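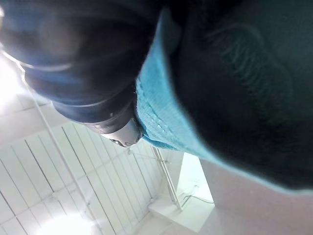 図3 濃色の布地に付いた水色のリブ状の縁。縁に沿って縫い目が通る。

3.2 縁の観察と記録の単位

洗濯物の傷みを調べた研究の多くは、一着の衣類を一つの単位として扱ってきた。家庭での洗い分けを論じるには、この単位はやや粗い。袖口、裾、衿ぐりのように別の布を縫い合わせた部分では、色も伸び方も乾く速さも本体と異なることがあり、所有者が洗い方を迷うのも多くはこの部分についてである。本研究では、本体と縁とを分けて記録することにした。

図3のように、本体が黒に近い濃色で縁が明るい水色という組み合わせでは、本体に合わせて「濃い色」の山に入れるか、縁を気にして別に洗うかで判断が分かれる。調査票の自由記述でも、この種の衣類には「迷う」「そのときの量による」という答えが繰り返し現れた。本体と縁がどちらも濃色の衣類では、こうした記述はほとんど見られない。

縁の記録項目は、編み組織の向き、縫い目の位置、伸び、色の変化、毛羽とした。編み組織の向きは、畝が縁の長さ方向に走るか、それと直角に走るかで区別した。縫い目については、本体との境にあるものと縁の中ほどにあるものとを分けた。境の縫い目は本体の布の厚みを受けて段差になりやすく、糸の浮きや毛羽が集まる場所でもある。伸びは、平らに置いて自然な状態にした縁の長さと、縫い付けられた本体側の長さとの差で表した。縁だけを引いて測る方法も試したが、引く力をそろえることが難しく、記録者による差が大きかったため採用しなかった。

色の変化は、同じ衣類の中で日常的に擦れない箇所、主に縁の裏側を基準として比べた。新品の見本を用意する方法は、家庭から借りた衣類では使えない。購入からの年数が分からないものも多く、同じ製品が店頭に残っていない場合がほとんどである。裏側を基準にすると衣類全体が均一に色落ちした場合を見落とすおそれがあるが、本体と縁の差を見るという目的には足りると判断した。毛羽は、付着した他の布の繊維と、縁の布から立ち上がった繊維とを区別した。濃色の本体に白い繊維が付くと目立つが、これは縁の傷みではない。粘着テープで一度取り除いてから、残ったものを縁の毛羽とした。

3.3 対象とした世帯と衣類

対象は、Bergate地区の集合住宅に住む145世帯である。いずれも住戸内に洗濯機を置いており、共同の洗濯室だけを使う世帯は含まない。募集は掲示と各戸への案内で行い、洗濯機の形式は問わなかった。各世帯には普段どおりに洗濯をしてもらい、その間に洗った衣類と布類のうち、縁に別布の付いたものを記録票に書き出してもらった。集まった記録は延べ1,734件である。同じ衣類が二度以上洗われた場合は、そのつど一件とした。

記録票の項目は、衣類の種類、本体の色、縁の色、一緒に洗ったもの、裏返しの有無、洗濯ネットの使用、洗い終えてから取り出すまでの時間、干し方である。本体と縁の色は、白、淡色、中間色、濃色から選ぶ形にした。中間色の範囲は世帯によって受け止め方が異なり、青緑や灰色の布は同じ世帯の中でも中間色とされたり濃色とされたりした。集計では回答をそのまま用い、こちらで色を付け直すことはしていない。洗い分けの判断を左右しているのは、測色計の値よりも、住む人がその布をどの山に入れるべき色と見ているかだと考えたためである。

タオル、枕カバー、膝掛けなど、衣類以外の布類も対象に含めた。これらは縁が折り返しやパイピングになっているものが多く、リブ編みの縁とは傷み方が異なる。ただし、衣類と同じかごに入れられ、同じ回に洗われることが多い。かごの中でどの布が隣り合うかを見るには、衣類だけを抜き出すわけにはいかなかった。

洗剤は各世帯が普段使っているものをそのまま使ってもらった。銘柄は尋ねたが、世帯ごとの差が大きく、銘柄別の比較に足りる数にはならなかった。柔軟剤については、使用の有無だけを集計に用いた。リブ編みの縁では柔軟剤を使う世帯のほうが手触りの評価は高かったが、伸びの記録には差が見られなかった。

3.4 Dornbridge試験室での洗い

家庭の記録だけでは、縁の変化が洗いによるものか、着用や干し方によるものかを分けられない。そこで、Dornbridge試験室で同じ組織の編地を繰り返し洗う試験を並行して行った。試験布は、本体を天竺編み、縁をリブ編みとし、家庭の衣類にならって境に縫い目を入れた。縫製はHuanca縫製所に依頼し、縁の幅と縫い目の細かさをそろえた。布の端はほつれ止めをして、洗いの途中で糸が抜けないようにした。

試験布の組み合わせは、濃色の本体に淡色の縁、淡色の本体に濃色の縁、本体と縁が同色のものの三種とした。一回の洗いには一種類だけを入れ、重さの不足分は同じ綿の白布で補った。白布は、試験布から出た染料や繊維を受けるものとしても用いた。洗いの後に白布の表裏を見て、着色の有無を記録した。

取り出しについても条件を設けた。一方の組は運転が終わるとすぐに取り出し、もう一方の組は槽の中に15分置いてから取り出した。家庭の記録では、終了してすぐに取り出す世帯は少なく、夕方まで置かれた例もある。長く置く条件を加えることも検討したが、室温や湿度の影響が大きくなり、試験室の結果を家庭に当てはめにくくなる。短い放置でも差が出るかどうかを先に確かめることにした。

干しは平干しと竿干しの両方で行った。竿干しでは、縁を下にした場合と上にした場合を分けた。裾の縁を下にして干すと、水の重みが縁に集まる。予備の観察では、リブの畝が開いたまま乾き、着用の後も戻りきらないものがあった。縁を上にして留めた場合には、留め具の跡が畝をまたいで残った。どちらがよいかは縁の幅によって異なり、幅の狭いものでは跡のほうが目立つ。

乾いた布は、手で軽く形を整えてから平らな台に置き、翌朝に測った。アイロンはかけていない。家庭でリブ編みの縁にアイロンをかける例はごくわずかで、かける場合も本体だけにとどめるという記述が多かったためである。測定は同じ台、同じ向きで行い、縁の端から端までを布に沿って測った。曲がった縁については、糸を沿わせてからその長さを読んだ。

3.5 取り出し口と床の上の布

縁の傷みを考えるときには、槽の中の動きに加え、布が機械に出入りするときの扱いも見ておく必要がある。前面に丸い扉をもつ洗濯機では、布は横向きの開口部を通る。開口部の周りには柔らかいゴムのパッキンがあり、その内側に穴のあいた金属の槽がある。布は一枚ずつ離れて出てくるとは限らず、袖や裾が絡んだまま引き出されることが多い。このとき最初に手がかかるのは、布の端、すなわち縁である。

家庭の記録票には、取り出し方を書く欄も設けた。一枚ずつつまんで出す、ひとかたまりを抱えて出す、かごを開口部の下に寄せて落とす、という三つの方法が主なものである。つまんで出す世帯では縁に力がかかりやすい。抱えて出す世帯では縁への力は小さいが、布の一部が垂れて扉の縁や床に触れやすい。かごを寄せて落とす方法は布への力が最も小さいものの、開口部の高さとかごの深さが合わないと、手前に布がこぼれる。

扉の開く向きも扱いに関わる。扉が左に開く機械では、かごを右に置くと開いた扉に妨げられずに布を移せる。左に置くと、布は扉の前か上を越えることになり、縁が扉の外枠に引っかかることがあった。一方、壁や棚の都合でかごの置き場所が決まっている世帯も多く、置きやすい側と移しやすい側は必ずしも一致しない。調査では、かごの位置を洗濯機の右、左、正面、上面、その他に分けて尋ねた。最も多かったのは正面で、取り出すときだけ横へずらすという書き込みが目立った。

図4は、扉を左に大きく開いた前面投入式の洗濯機と、その脇の床に置かれた白い長方形のかごである。扉の手前では青緑色の布が束ねたように寄り、両側にひだが垂れている。布がこのように中ほどで支えられていると、端は自由に下がる。上に述べたつまみ出しとは、縁への力のかかり方が異なる。床はカーペットで、硬い床に比べてこぼれた布に繊維が付きやすい条件でもある。

床に触れた布をどう扱うかは、世帯によって差が大きかった。洗い直すと答えた世帯は少なく、振って繊維を落としてから干すという答えが多い。振る動作では、手で持った側と反対の縁が大きく動く。濡れたリブ編みの縁を強く振ると、畝が波打ったまま乾くことがあった。粘着テープや衣類用のブラシを使う世帯もあり、この場合は乾いてから取るという順序がほとんどであった。

かごの内側と縁の形も記録した。編み目状のかごは水が切れやすく軽いが、目の粗いものではリブの糸が引っかかることがある。縁だけが編み目風に成形されたかごでは、布が触れるのは出し入れのときに限られる。引っかかりの申告は、編み目の大きさよりも、欠けや割れの有無と結びついていた。古いかごを使い続けている世帯では、同じ位置で何度も糸が引かれており、本人がかごの欠けに気づいていない例もあった。

図4 扉を開いた前面投入式の洗濯機、青緑色の布、床に置かれた白いかご。
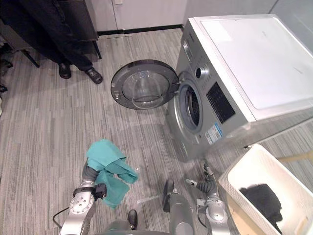 3.6 記録の整理と結果の概略

家庭の記録と試験室の結果は、縁の色の組み合わせ、洗いの条件、取り出しの条件、干し方の順に並べて突き合わせた。家庭の記録には空欄があるため、項目ごとに答えのあるものだけを用いた。とくに空欄が多かったのは取り出すまでの時間で、外出中に運転が終わった場合には、終了の時刻が分からないという書き込みが添えられていた。この項目は「すぐに」「しばらくして」「かなり後で」の区分に直して集計した。

濃色の本体に淡色の縁をもつ衣類では、濃い色の山に入れて洗った記録が半数を超えた。縁の着色を申告した記録はその中の一部にとどまり、購入して間もない時期に集まっていた。何度も洗った後に初めて着色したという申告はまれである。試験室でも、白布の着色は初めの数回の洗いに見られ、その後は薄くなった。家庭で言われる「最初だけ別に洗う」という習慣は、少なくともこの組み合わせについては結果と合っている。

淡色の本体に濃色の縁をもつ衣類では、申告の内容が異なっていた。縁から本体への色移りは境の縫い目に沿って現れ、面としては広がらない。取り出すまで長く置いた場合に申告が多く、試験室の15分の条件でも、すぐに取り出した組に比べて縫い目の周りがわずかに濃くなった。布が重なったまま動かずにいることが関わっていると考えられる。裏返して洗った場合にも、この差は残った。

伸びについては、洗いの条件よりも干し方の影響が大きかった。縁を下にして竿に掛けた布は、平干しの布より縁が長くなり、この差は脱水を弱くしたときに広がった。取り出しのときに縁をつまむ世帯では、境の縫い目の糸が浮いたという申告が多い。ただし、つまみ出しをする世帯には少量をこまめに洗う世帯が多く含まれ、一着あたりの洗う回数も多い。糸の浮きが取り出し方によるものか、回数によるものかは、今回の記録からは分けられない。

毛羽は、かごの状態と、一緒に洗った布の種類に左右された。タオルと一緒に洗った濃色の衣類では、付着した繊維の申告が多いが、粘着テープで除いた後に残る毛羽には差がなかった。見た目の印象と布の傷みが一致しない例であり、所有者が「傷んだ」と書いた衣類のかなりの部分がこれにあたる。

3.7 測定上の注意

試験室の洗いには、Erkari式の回転計を付けて槽の回転を記録した。毎分の値だけでは、途中の停止や反転の違いが残らない。布の量が少ない回では、偏りを直すための反転が増え、予定より運転が延びることがあった。そこで、洗いの量を回数だけでなく延べの回転数でも表し、各組が4,000回転に達したところで縁を測った。途中で運転が止まった回は、布を動かさずに再開し、取り出した場合は集計から外した。

縁の長さは、同じ布でも測る人によって差が出る。原因の多くは端の決め方にあった。縫い代が重なる位置では縁の始まりがはっきりせず、布を平らに押さえる力によっても変わる。試験布では縫製の際に端へ短い糸印を入れ、糸印の間を測った。家庭の衣類には印を付けられないため、脇の縫い目から反対側の縫い目までを測り、輪になった縁は二つに折って読んだ。折り目の付きやすい布では、この方法だと短めに出る。

色の判定は、北側の窓の近くで午前中に行った。曇りの日が続いた11月には照明を補って判定した回があり、濃色の布ではその回の値がほかの回とやや離れている。青みの強い照明の下では、黒に近い布と濃い緑の布の区別がつきにくい。淡い水色の縁も白に寄って見えるため、照明を補った回の色の値は縁と本体の差だけを用い、布どうしの比較には使わなかった。

家庭の記録票では、縁の名称にもばらつきがあった。「リブ」「ゴム編み」「フライス」「縁のびよびよしたところ」などが同じものを指しており、逆に「パイピング」がリブ編みの縁を指す例もあった。訪問の際に現物を見て確かめられたものは名称をそろえたが、確かめられなかったものは「その他の縁」に残してある。この区分には性質の異なる縁が混じっており、次節の分析では対象から外した。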